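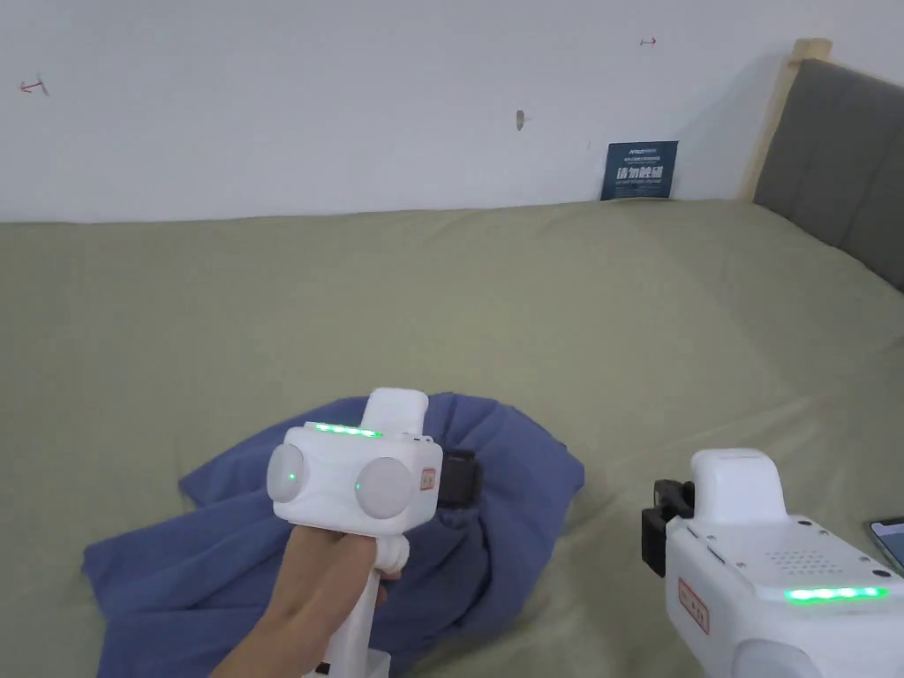
A wrinkle is a place where cloth has bent and stayed bent. Cloth is made of threads, and threads are made of fibers, which are thinner than a hair. When cloth is left in a heap, its weight presses on the fibers at each bend. The longer the pressure lasts, the more the fibers keep the new shape. Compare the two fabrics on the bed. The green sheet is spread out, so its wrinkles are soft and shallow. The dark blue cloth is bunched up, and it has deep folds with shadows inside them. A shadow in a fold is a useful sign: the darker it is, the less light can get in.

Heat and water make fibers easier to bend. This is why clothes left in a warm dryer come out creased, and why an iron uses steam. The fibers soften, the iron pushes them flat, and they set in that position as they cool and dry.

Gravity

Gravity pulls every part of a cloth toward the ground. On a flat surface, the surface pushes back and the cloth rests in whatever shape it landed in. When cloth is lifted by one point, the parts below that point hang down. Fabric makers call the way a cloth hangs its drape. Thin, flexible cloth has a lot of drape. Canvas has little.

Tension

Tension is the pull along a piece of cloth when it is held in more than one place. Pull gently on two corners of a towel and the folds between your hands open out. A pinch does something different. It gathers the fabric, and folds spread away from it. The thin blue cloth over the mattress rises to a peak at the pinch, and from there it stretches to the left as a wide sheet. On the other side of the peak the fold is looser.
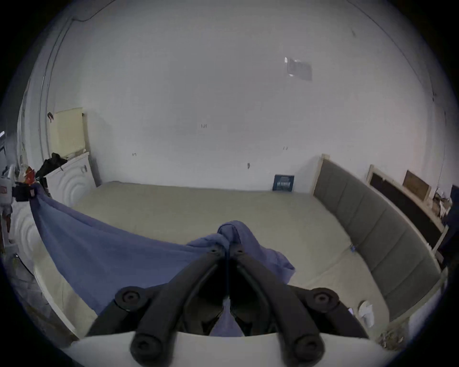

Try it yourself

You need a cotton pillowcase and a bed. Crumple the pillowcase, leave it for 12 minutes, then spread it out and look for creases. Crumple it again and leave it for 18 minutes. Write down which test left deeper folds.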